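Print this article
E-mail this article

"A good gripper is one I can forget"

Morenike Lawal has been testing grippers for Jamonon since January, and she says she did not expect to become so attached to the subject. Her workplace repairs and dismantles office computers. Her task is to find out which robot hand can do the small jobs inside a desktop case, where a person would use two fingers and some patience.

When we met, she had already compared two candidates, the Zillance and the Plenel. The first has broad fingers and holds strongly. The second is slimmer, and she can change its fingertips with one small key.

"On the table the Zillance won everything," she said. "Blocks, tubes, screwdrivers, it did not matter. Then we went inside a computer, and there the table results did not help us very much. There is always a wall beside the thing you want."

Her test is simple to explain. The arm must go to a connector, close on it, pull it in a straight line and put it in a tray. She repeats this 299 times with each gripper and writes down every failure by hand, in a notebook, before she looks at the log file. I asked why by hand. "The log says 'grip lost'. I want to write that the finger touched the power supply first and was pushed two millimetres to the side. It is a different problem."

The camera is her other worry. At first it stood on a tripod over the bench, and the gripper covered the connector exactly in the last moment. Now it travels with the wrist. "You see the fingers all the time, and you see what is between them," she said. "But the metal inside a case is shiny. With the lamp on one side, the drive cage becomes almost white and the other part stays dark. I spent 7 evenings only on the lamp."

Her colleague Radomir Karagiannis wrote the controller, which they call Ugwu. He joined us with his coffee for the second half of the talk. In his opinion people speak too much about fingers and too little about force.

"Everybody asks how hard it can hold," he said. "I ask how softly it can stop. If the finger meets sheet metal, I want it to wait there and report, not to push through."

They do not agree on everything. Karagiannis would like to keep the stronger gripper and make its fingers narrower in the workshop. Lawal prefers to begin with the slim one and accept that it will sometimes slip on a tight plug. She showed me the page where she had noted the slips. Most of them came when the fingers closed at an angle.

"A tight plug you can rock a little, left and right, like we do by hand," she said. "Ugwu can learn this movement. A thick finger cannot learn to be thin."

Karagiannis laughed at this and said that a file and one free afternoon would teach it quite well.

The next round will have 800 pulls, with cases from several makers and with the cables left as they come. They also want to try a rubber layer on the fingertips, though Lawal is afraid it will wear off on the edges of the brackets. She has asked for a second set of tips before they start, and she would like the same lamp position for every case – "otherwise we are comparing lamps again".
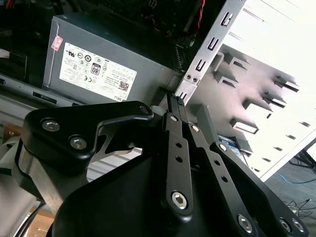

For the arm itself she has few complaints. It is slower than she would like on the way down, and she has left it so, as she prefers to have time to reach the stop button. The speed can be raised later, she said, when the notebook has more empty lines in it.

Print this article
E-mail this article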